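Why Does Food Come in Packets?

By Shanthi Sarkar, for the Lerngate Kids page

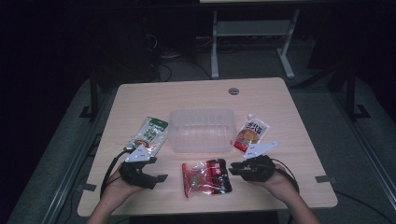
Snack packets and a clear plastic box. Different foods, different wrapping.

Quick question. What was the last thing you ate out of a packet? Chips? Crackers? One of those squeezy fruit things?

Packets look boring. They are not! A packet has a job to do, and it's a hard one.

What makes food go bad?

Mostly tiny living things. Mold, yeast, bacteria. Way too small to see, unless there are millions of them in one spot (that's the fuzzy green bit on old bread). They like water, they like warmth, and they eat the same stuff you eat.

Air does some damage too. Oxygen gets into oily foods like nuts and chips and makes them taste old and a bit like crayons. The word for that is rancid. Good word. Use it at dinner.

And then water in the air. Crackers soak it up and go bendy. Bread does the opposite in a dry room – it loses water and goes hard.

So what does the packet do?

Keeps stuff out, keeps stuff in. Lots of chip bags are made of thin layers stuck together, often with a super thin coat of metal. That's the shiny inside. It blocks light and air.

The puffy bit of a chip bag isn't a trick, by the way. It's usually nitrogen, a gas that is already most of the air you breathe. No oxygen in there, so the chips stay fresh longer. Also works like a pillow.

Pouches with a spout are good for soft or runny foods. Many get filled, sealed and then heated to kill the germs inside. Same idea as a tin can, just squashier.

Before packets

People dried food, salted it, smoked it, or kept it in clay pots and baskets. In 1620 there were no cans and no plastic at all. Sailors ate a hard biscuit so dry it lasted for months. Sometimes bugs got in it anyway. Yuck.

Canning came along in the early 1800s. The first cans were opend with a hammer and chisel, the can opener took years and years to show up.

The trouble with packets

Those stuck-together layers are really hard to recycle, becuase you can't easily peel them apart. Scientists are working on wraps made from seaweed and other plants. Some you can even eat.

Try it at home

You need 3 crackers. Put one in a box with a tight lid. One in a folded paper bag. Leave one out on a plate. Wait two days, then snap them. Which one is crispiest? Write it down. Don't eat the plate one.

Sizwe Jacobs wrote in to ask if you can do this with cookies. Yes. Soft ones might go hard though, so guess first!

Next time: why onions make you cry.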